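Laughing at the Right Moment: Sound and Silence in a Student Web Sitcom

Project report, Television and Media Studies

When our group first sat down to choose a project, all of us wanted to write about comedy, and it took a good many evenings (and a lot of rewatching, which we were happy to call research) before we settled on the laugh track. We ended up making our own short web sitcom, Skunora, set in the office of a failing toy importer called Foltetti, and then cutting every episode in two versions, one with an audience laughing and one without.

There are four episodes. The first, "The Clarnar Account," was written by the whole group together, which is a slow way to write anything, and the other three were shared out. Dušan Atanasov directed all of them and also played Mr. Dumitrescu, the boss who can't stand to be interrupted.

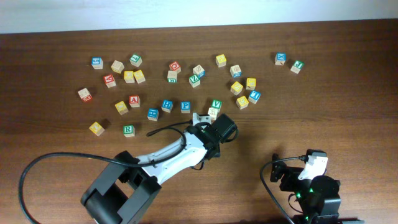 Wooden alphabet blocks on a tabletop.

We showed the episodes at open screenings in March, and 429 people filled in our form afterward. Half the screenings used the version with laughter. We asked viewers which jokes they remembered, whether they liked Mr. Dumitrescu, and whether the story felt too long. The laughter helped the broad jokes a great deal, just as we had hoped, but it did real harm to the quiet ones, and the long pause at the end of "The Clarnar Account" hardly worked at all with people chuckling over it.
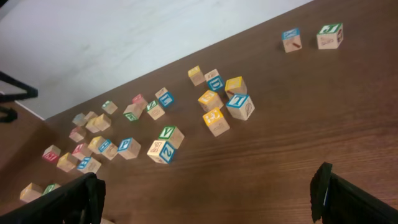 Dušan felt that the pause should have been played even longer, and that we had lost our nerve in the edit. He said he had counted to ten in his head on every take and we had kept three seconds of it. The rest of us still think three was plenty, but we did agree that an actor leaves room for laughter differently when he knows it's coming, and our actors never knew which version they were playing for. If we made the series again we would film each scene twice.

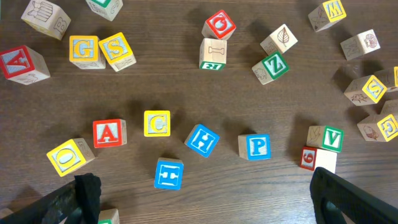 Media Building, March

Notes from the last edit. We spent the whole evening on the breakfast scene in episode three, moving one laugh back and forth until it stopped sounding funny to any of us. In the end we faded it early so that the next line could be heard, and I'm still fond of how that came out. The sound files for both versions are kept with the scripts in the department's shared folder, along with a blank copy of the viewer form.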